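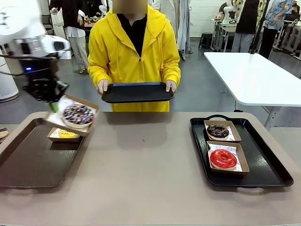
Left arm on the sprinkle box, box tilted.

April, 16:10. Tulport cell.

Left arm faulted again on box transfer. Same signature as this morning: grip force reads 400 on closing, sags during the lift, controller flags slip and freezes the arm with the box in the air. It does not lower, it does not release. Arm held position until I cleared it from the pendant.

Tilt is the part I don't like. The fingers take the box off center, the donut's weight goes to one side and the paper wall flexes. Slip detection can't tell wall flex from real slip. Raised the threshold to 700 and ran 30 transfers. No false stops, but two boxes went over on the tray and the arm carried on as if it still had them. Put it back to 400. A false stop is cheaper.

Second matter, more serious. Thư Nghiêm pointed out that during a slip hold the protective zone on the table side drops to reduced monitoring. Checked the Clendgate config and she is right. Someone swapping trays across the table can reach under a held box with the arm still energized. Config was inherited from the Ó Riain install, where that side was fenced. Changed it to full stop on entry, all states. Tested four times with a foam block, stopped each time.

Logged 28 transfers after that at 60 percent speed. One slip hold, cleared normally.

To do: new grasp point, lower on the box and nearer the middle. Ask Clorosero for the stiffer carton. Left fingertip looks due for replacement, check the spares drawer. No full speed until the grasp is redone.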